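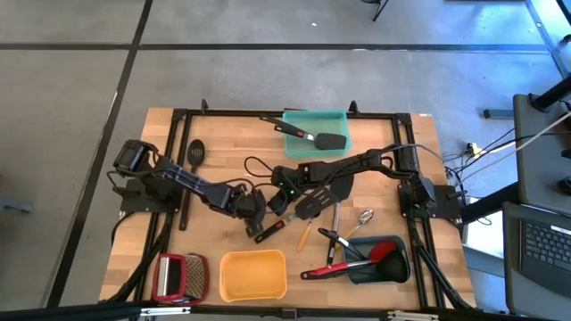

*Slide 1: kitchen utensils on a butcher-block table*

Talk notes — "What's in the drawer: running a tool library for home cooks"
Slot is 15 minutes, questions after. Leave the title slide up while people sit down.

## Opening

Say hello, thank Ratih Mangundap for the invitation. Then go straight in.

Majimbun lends kitchen equipment the way a public library lends books. We have 803 members and one storefront in Dreltwood. Last year we made 2553 loans. Most of them were for things people use once or twice a year: canning pots, pasta rollers, big roasting pans, cake tins in odd sizes.

Ask for hands: who owns a fish kettle? Who has used it since August? (Wait. Don't fill the silence.)

## How lending works

- Members borrow up to 3 items at a time.
- Two weeks, one renewal if there's no waiting list.
- Things come back washed. We wash them again anyway.
- Late fees were dropped in our second year. Returns got slightly slower, and complaints at the desk mostly stopped.

Mention the canning pots here. Every tomato season the waiting list is longer than the lending period. We bought more pots, and the list is still too long. Sutrisno Purba now takes bookings for them in spring.

## What breaks

Slow down for this part — people write things down.

Graters go dull and people don't notice, so they assume they're bad at grating. Peelers disappear. They go out in a set and the set comes back without one. We stopped lending peelers on their own and give them away at cost.

Anything with a glass lid is trouble. We label the lid and the pot separately, same number on both, with paint marker on the underside. Paper labels came off in the first wash.

Electric items need a check each time they come back. Fitriani Lubis does the plug, the cord and a short run, and signs the card. If she isn't in, the item waits on the shelf.

## Donations

Tell the Bellico story: a whole restaurant kitchen offered to us in one afternoon, pickup by 6 p.m. We said yes to everything and spent the winter finding homes for sheet pans that don't fit a household oven. Now we measure first.

Our list of things we say no to is on the handout. Nonstick with scratches is at the top.

## Close

Gustum is starting a branch on the same rules, with Kamarul Lumbantobing running the desk. Give his contact sheet to anyone who asks.

Handouts are in the gray folder. Take the spare adapter back to the front office before leaving.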